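Grastix adds hosted checkout for small shops

28 Nov 2020

Grastix, the online store software maker, has released a payment extension that lets merchants take card payments through a hosted page run by the processor Faver. The extension is available now to all stores on the current version of the software.

Shoppers who choose to pay by card are sent to a Faver page, enter their details there and return to the store once the payment has been approved or declined. Card numbers do not pass through the merchant's own server.

"Most of the shops asking for this have one or two people running them," said Colleen Carrier, product manager at Grastix. "They want to paste in a merchant ID and a key and start selling."

The company began testing in June with 80 stores. The group had grown to 285 by the time the test closed, and handled 2,203 orders in its last month. Carrier said the most common complaint was orders left as "pending" when a shopper closed the browser before being sent back to the store. The released version checks the payment status with Faver directly and updates the order without waiting for the shopper.

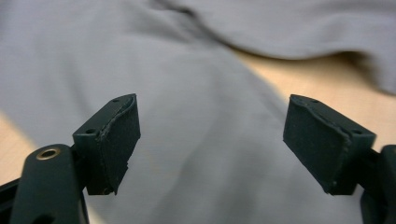 Full and partial refunds can be made from the order screen. Saved cards and recurring payments are not supported. Brayden Beaulieu, who leads development of the extension, said saved cards are planned for the next release but gave no date.

Stores using the older Dretiria module can run both side by side while they switch. Orders paid through Dretiria must still be refunded through that module. Grastix will stop fixing bugs in it next June.

The extension is free for stores with up to 400 orders a month. Larger stores need a paid Grastix plan. Faver charges its own transaction fees, which are set out in the merchant's contract.

Setup instructions are in the Payments section of the Grastix manual, in English and French.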